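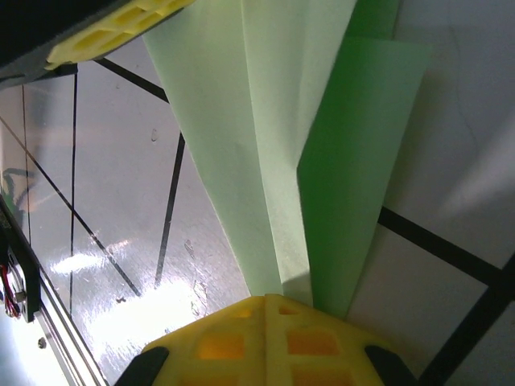
Los dedos amarillos de la pinza con los dos paños verdes, sobre la mesa de trabajo.

Informe de avance para Plutora. Célula Podeo, 21 de julio de 2024

¡Buen periodo para la célula! Con la partida de mantenimiento cambiamos los dos dedos de la pinza, que tras 3,000 ciclos ya no cerraban parejos, y Godfrey Lema volvió a calibrar la cámara de muñeca contra las líneas negras de la mesa. Desde entonces llevamos 1,000 ciclos con tela y solo 29 paradas, casi todas por pliegues que se escapan al levantar el paño.

Skarphéðinn Bundgaard rehízo el cableado del brazo y dejó por escrito la rutina de cuidado: limpiar los dedos al empezar el turno, revisar los tornillos del perfil de aluminio y pasar un trapo por la superficie brillante (los reflejos todavía confunden a la cámara, y en eso estamos).

Nos queda pendiente el segundo juego de repuestos, que Rerunport entrega en 2 lotes. El gasto sigue dentro de lo aprobado. En diciembre queremos repetir la prueba completa en el taller de Hjaltadóttir, con telas más gruesas, ¡y tenemos muchas ganas de verla funcionar allí!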